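Revised code of practice tightens rules on worn gripper pads

Hand-held grippers used to record handling demonstrations will have to pass a pad and fastener check before every session under a revised code of practice published on April 5, 2022 by Unedura, the shared test laboratory in Cárdenas.

The document, Code of Practice for Hand-held Grippers in Demonstration Work, replaces a shorter set of notes that member workshops have used as informal guidance. It applies to any two-finger tool that is guided by a person and fitted with a camera, and to the recordings made with it. It does not apply to powered grippers mounted on a robot arm, which remain under the laboratory's existing machine safety rules.

The main change concerns the contact pads. Under the earlier notes, a pad was replaced when the operator judged that it no longer held properly. The revised code sets out conditions that can be checked by eye and with a simple gauge, and requires the result to be written down.

"We had five workshops using the same tool and five different ideas of what a worn pad was," said Nayeli Salinas, who edited the code. "When the recordings were put together, a cup that one operator lifted cleanly would slip for another, and there was no record of the state of the fingers in either case."

Pad condition

The code divides pad wear into three grades. Grade A covers surface marks, dust and light scuffing that do not change the thickness of the pad. Grade B covers raised fibres, loose threads at an edge, and damage to the coating of the finger outside the contact area. Grade C covers any lifting of the pad from its backing, any exposed finger material within the contact area, and any difference in thickness between the two pads that the gauge will not accept.

A tool with grade A wear may be used without restriction. A tool with grade B wear may be used, but the grade must be entered in the session record and loose threads must be trimmed back before work starts. Threads are to be cut with scissors, not pulled. A tool with grade C wear must be taken out of use until both pads have been replaced.

Pads are to be replaced in pairs in all cases. Salinas said this was the point on which members disagreed most, as one pad often wears faster than the other and changing both doubles the cost. The working group kept the requirement after comparing recordings made with matched and unmatched pads. With unmatched pads, light objects tended to turn in the grip as the fingers closed.

Pad material is not prescribed. Members use several kinds, including rubber sheet and felt, and the code asks only that the same material is fitted to both fingers and that it is named in the record. A change of material part way through a set of recordings starts a new set.

Fasteners and joints

The second part of the code deals with the body of the tool. Finger blocks, arms and mounting bars must be free of cracks, and screws must be tight and seated. Empty holes are permitted where the maker's drawing shows them as spare or as alternative positions. Where the drawing shows a screw, an empty hole puts the tool out of use.

Bushings and inserts at moving joints are to be checked for side play with the tool held closed. Oil and grease may be used only where the maker allows it, and never within reach of the pads. A pad that has been in contact with lubricant is treated as grade C whatever its appearance.

Chipped paint or coating on the outside of a finger is not a fault in itself, but it must be noted. Visual models trained on the recordings may come to depend on the appearance of the fingers, which are present in almost every image. A finger that changes from dark to pale part way through a set can affect the result even where the grip is unchanged. For the same reason, fingers may not be repainted or taped during a set.

Work surface and lighting

The third part is new. It requires each workshop to record the type of surface on which objects are placed and the position of the main light. Glare is allowed, and the code states that members should not try to remove it altogether, as the places where robots are later used will have their own reflections. What is ruled out is glare that hides the object or the point of contact during the grip itself.

Before the first recording of a session, the operator must hold the open gripper over the surface in the starting position and check three things in the camera view: that both fingertips can be seen, that the gap between them is clear, and that the object is not hidden behind either finger. The object need not be fully in view at the start. An early draft said that it should be, but this was dropped after trials showed that operators were standing too far back in order to comply, which lengthened every approach.

Other objects may remain on the table if they form part of the task or if their presence has been recorded. Hands may appear in view before and after the grip. A hand may not support, steady or push the object once the approach has begun, unless the task sheet describes a two-handed task.

Small and open-framed objects

A separate clause covers thin wire stands, miniature furniture and similar items. Such objects offer little area to grip and often rest on a base that is wider than the part being held. The code asks the task sheet to state which part is to be gripped, the direction of approach, and whether the base may be touched.

The clause was added at the request of Kemeck, a member workshop that records the handling of display pieces. In a trial run under the draft rules, Kemeck made 100 recordings of small objects with curved upper parts on light bases. Of these, 19 were rejected on review. In most of the rejected recordings one finger had touched the base before the other reached the upper part, moving the object across the table.

After the direction of approach was added to the task sheet, the workshop made a further 57 recordings and rejected five. The laboratory cautions that the two groups were made by the same operators, who will have gained practice in between, and that the figures should not be read as the effect of the task sheet alone.

Records

Each session record must carry the tool number, the pad material and grade, the name of the surface, the lighting position and the initials of the person who carried out the check. A plain photograph or still of the open fingers is to be kept with the record - one at the start of the session and one at the end. If the grade has changed between the two, the recordings remain valid but are marked with the lower of the two conditions.

Records may be kept on paper or in software. Cekbridge, which supplies the members' shared record system, has added the new fields to its session form. Workshops that use their own forms have to show that the same fields are present.

The code does not set a fixed service life for pads. A limit based on the number of grips was considered and set aside, on the grounds that a pad used on smooth plastic and a pad used on bare wire will not wear at the same rate. The working group intends to return to the question once enough records have been collected to compare materials.

Salinas said the check should take an experienced operator a few minutes. "It is a look at the pads, a turn of the screwdriver and a line in the book," she said. "The part people will notice is having to stop when the grade is C. Some workshops will need to keep more spares than they do now."

Timetable

Members may adopt the revised code at once. It becomes a condition of submitting recordings to the shared library from September. Recordings already in the library are unaffected and will be labelled as made under the earlier notes.

Comments on the wear grades can be sent to the Unedura standards desk. The desk has asked that comments on pad wear come with a view of both fingers open over the work surface, taken through the tool's own camera, together with the name of the pad material and the task for which the tool was in use. 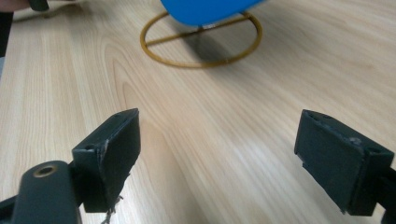 Open gripper fingers over a wooden table, with frayed threads below the left pad and a small blue object on a wire base beyond.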